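Robot cell for PC teardown, anyone else working next to one?

Forum: Refurb and Repair Floor Talk
9 replies

benchrat_lalley
I've been stripping office desktops for the Lalley refurb line for years, and since April we've had two robot arms working on the towers. I love it! I went in grumpy and now I'm the guy who stays past his break to watch. The worst part of my day used to be the drive cages (reach in, find the blue latch by feel, skin your knuckles on sheet metal, repeat), and now that's the arms' job. My hands have healed up for the first time in ages.

What's changed is what I do with the day. I do more testing and a lot more deciding, like which boards are worth saving. Same tower in both of these:
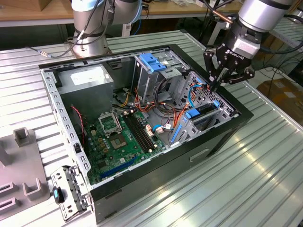
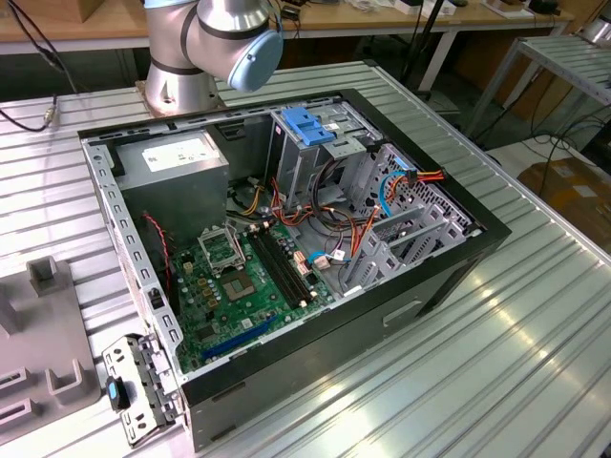
Anyway, we're four people on the shift, same as before, and we rotate. Two hours minding the arms, then back to the test bench. I'd like to hear how other shops split it up.

teun_cuypers
Nice! We're on our second year with a cell at De Haan. Teun Cuypers, evening shift, hello. We rotate too, but one hour at a time. Two hours of watching and people's minds wander, mine included.

oldsolder
How many units a day? I can gut a tower in under ten minutes with a screwdriver and the radio on. I've yet to see an arm keep up with me.

benchrat_lalley
41 yesterday. And yes, you'd beat it, I'd beat it too on a good morning. But I wouldn't be beating it at 3 p.m. with a sore wrist.

oldsolder
Fair about the wrist. I still think the boss counts heads sooner or later. Ours bought a sorting belt and two temps didn't come back.

asger_v
I did the training for the Condano crew, so I'm biased, but oldsolder has a point and it should be said out loud. Ask for it in writing before the thing arrives. We got a page that says hours stay put for the first 400 shifts. It calmed everybody down and folks started bringing ideas to me. The best one came from a guy who hadn't said a word in a meeting before.

plughead
What was the idea?

asger_v
Sort the towers by latch type before they reach the table. One cart per type. Way fewer stops!
– Asger Vigfúsdóttir

benchrat_lalley
Stealing that. We load whatever's on top of the pallet.

teun_cuypers
Cables are still our headache. Do you clear them by hand first or let the arms deal with it? We log every stop in Stoltivora and we're at 2,168, with almost half of them tagged "cable."

benchrat_lalley
By hand for now, if a loop is sitting over the drives. I'll ask the day lead what our log says and post it here tonight.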